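The Big Brown Table
One household's slow, slightly bad-tempered attempt to own fewer kitchen things 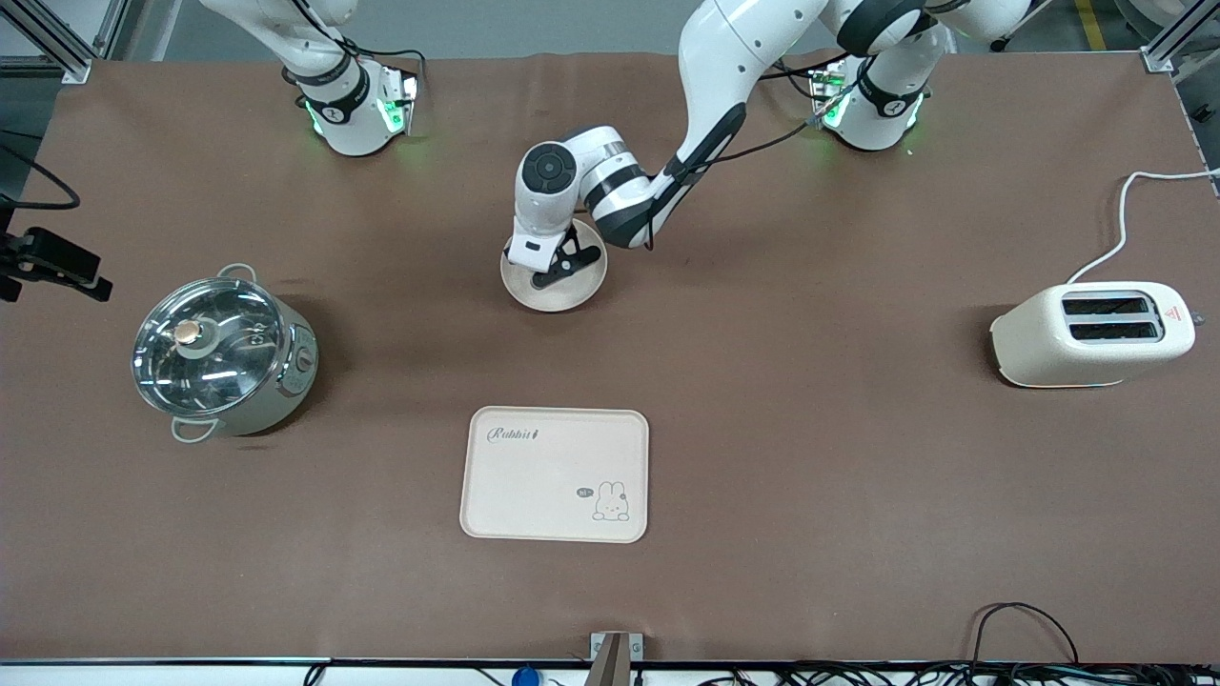 It starts with the cupboards. Everything out, onto the big table, no sorting, no commentary. That's the rule in Aslak Midtbø's house and he only has the one rule, really, or he says he does. By the time I've found somewhere to put my coat he has added two more.

I came up to Conow in December because a reader wrote in about him. Retired school cook. Runs a thing called Tivlow out of his own kitchen – half class, half swap meet – where people bring what's clogging their shelves and go home with less of it, or with somebody else's. Six people at a time, mornings only. He won't do afternoons. "People get sentimental after lunch," he says, and moves a stack of plates off a chair so I can sit.

First thing he wants to talk about is electric pots. The small pale ones with a glass lid, two handles, a knob on top. He likes them. He has seen a great many come through the door and he thinks most people own one and forget it, up behind the colander, because they bought it for one purpose (noodles, usually, or a student kid) and the kid left.

"Soup for one. Eggs. Rice if you watch it. Potatoes for two people who aren't very hungry." He goes on like this for a while. Glass lid matters to him more than anything. You can look without lifting. He spent 14 years lifting lids off steel pots the size of a bathtub and he's done with it.

His test for a pot is simple enough. Does the lid sit flat. Does the knob turn when you pinch it, and if so is it the screw or the washer. Are the handles tight. He'll do a knob in a minute with a coin. Handles take longer and he grumbles. Cord next – he runs the whole length of it through his fingers, and if there's a nick anywhere the pot goes in the recycling crate by the back door and there's no appeal. A woman in the morning group tried to appeal. Her mother's pot. He let her keep the lid.

Then plates. Plates are where people come apart, he says. Nobody minds losing a pan. But plates come in sets and a set is a sort of promise, and then you break two and you've got a set of ten which isn't a set, and you keep all of it anyway for twenty years.

So what do you do? He lays them out flat, never stacked. Stacked, they all look fine. Flat, you see the chips and the gray knife marks and which ones you always reach for. Keep the ones you reach for. The rest can go under plants or go to somebody.

I asked if he'd ever counted what has gone through the house. Of course he had. There's a notebook, blue, greasy at the corners. 1,102 things handed in since he began it, 511 of them gone home with a different person. The remainder fixed, recycled, or "under discussion," by which he means in the hallway. I walked past the hallway. It is quite a discussion.

Lunch was soup, out of one of the little pots, and it was good. Leeks, barley, too much pepper. He was out of bowls we both could agree on so I had mine in a mug.

The storage part comes last and goes fast. His notes, more or less as I scribbled them down:

Heavy things between knee and elbow. Never above your head, not even for a week.

Glass lids stored upside down on their own pot with a dishcloth between. The knob sits down inside, the pot stacks under something flat.

Cord inside the pot, loosely coiled. Not wrapped around the handles, it pulls them crooked over time and it kinks the cord right at the plug where you dont see it.

Plates you use every day near the sink, plates you don't near the ceiling, and plates you haven't touched since last winter back on the table.

One shelf left empty. This is the hard one. Everyone fills it in a fortnight. He's filled his own twice and both times it was jars.

He is less sure about organizers. Somebody brought him a Bustix rack, one of those upright plate holders, and he used it for a month and gave it away and now sort of wants it back. His neighbor Hoani has it. Hoani keeps mail in it.

What I hadn't expected was how much of the morning is wiping. You take everything out and then there's the empty cupboard, crumbs and a ring of something brown from a bottle that left years ago, and before anything goes back it all gets wiped, warm water, drop of dish soap, door left open to dry. He puts the radio on for this. Nobody talks. I did two shelves and a drawer and my back told me about it on the train.

I went home and pulled my own kitchen out onto the table that same night, which was a mistake, it was almost eleven. Three colanders. A fondue set, no forks. And behind the colanders a little electric pot, glass lid, bought for my daughter and never sent. The knob was loose. I fixed it with a coin.

The plates are still out. I've been eating around them.

Tivlow mornings run through the spring, by letter only. Bring a box and bring something to wrap the breakables in, he's out of newspaper and will tell you so at teh door.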